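Notes on a Tiered Stand for the Break Room Counter

The arrangement of snacks in a shared office is a minor matter, and it has occupied more of my attention this spring than I would have predicted. Readers who follow this blog for the posts on filing and shelf labels will find that the same principles apply. Those who follow it for the gardening posts may wish to wait until Saturday.

Our break room serves three departments. For several years its snacks were kept in a deep drawer beside the sink, and the drawer had the usual difficulties. Items at the front were eaten and replaced. Items at the back were neither. When I-hsuan Liao took over the ordering in June of last year, she removed a quantity of granola bars that had been there since before the floor was refinished, and she recommended that the drawer be given over to paper goods. This was done. The snacks were moved to a bowl, which served for a while, although small boxes sank to the bottom of it and anything in a bright wrapper stayed on top.

The present solution is a clear acrylic display stand with three stepped shelves. I had first considered a wire rack from Detano, and borrowed one from a colleague for a week. It was sturdy and took up very little counter space, but a chocolate bar laid across the wires tended to tip between them, and the smaller boxes leaned. The Prandico model had solid shelves and no lip at the front. In a room where people reach over one another for the coffee, a lip is a requirement. The stand we settled on has a raised lip at each level, and it was ordered through Kwan, the supply house that also provides our envelopes.

It should be noted that a clear stand is a matter of taste. Ms. Liao would have preferred white. My own view is that a transparent shelf allows the packages to be seen from the side as well as from the front, and that it makes a small counter appear less crowded. The disadvantage is that it shows fingerprints, and that every crumb is visible from across the room. A soft cloth and a little dish soap are sufficient. Paper towels should be avoided, as they leave fine scratches that catch the light.

Before the stand went to the break room, I tried a few items on it at a table to see how the sizes would sit.

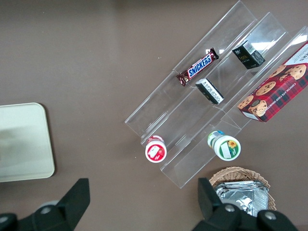

The stand with a Snickers bar, two small boxes and the chocolate chip shortbread.

Several observations followed from this exercise. The first concerns the cookies. The shortbread comes in a red plaid box that is easily recognized from the doorway, and I have assigned it to the highest shelf. A larger package placed lower down hides whatever stands behind it, and people will not move a box to see what is there. They will conclude that there is nothing left and go to the vending machine.

The second concerns single bars. A candy bar lies comfortably along the shelf, with its name facing up, and it can be picked up without disturbing its neighbors. Standing bars on end was attempted and abandoned. They fall, and when one falls the others follow.

The third concerns small boxes. These were the items most often lost in the bowl, and they have gained the most from the change. I would advise turning the side with the barcode toward the back. A row of barcodes tells a hungry person very little, and the fine print on a side panel is not much better. Where a box has no side that can be read at a distance, a small label on the lip of the shelf is a reasonable remedy. I use the removable kind from Jitley, sold in packs of 100, and write on them in pencil. They come away cleanly from acrylic if they are replaced every month or two, and less cleanly if they are left through the summer.

There remains the question of restocking. Our practice under the drawer was to buy when someone complained. The practice now is that Ms. Liao looks at the stand when she makes the second pot of coffee and notes what is low. New packages go to the back, and older ones are brought forward. I am aware that this is how every grocery store operates, and that it hardly needs to be written down. It was nevertheless written down, and the sheet is taped inside the cupboard door, above the filters.

I have received two requests for the dimensions of our counter, in connection with the earlier post on the coffee station. The clear run between the sink and the wall is 900 millimeters, and the stand shares it with the kettle and the tray of mugs. Placing it against the wall proved awkward for anyone who is left-handed — a point raised by our front desk within the first hour — and it now sits next to the kettle, turned slightly toward the door.

The tea is still in its original cartons on the windowsill. I have not yet found an arrangement for it that I would recommend, and suggestions may be left in the comments.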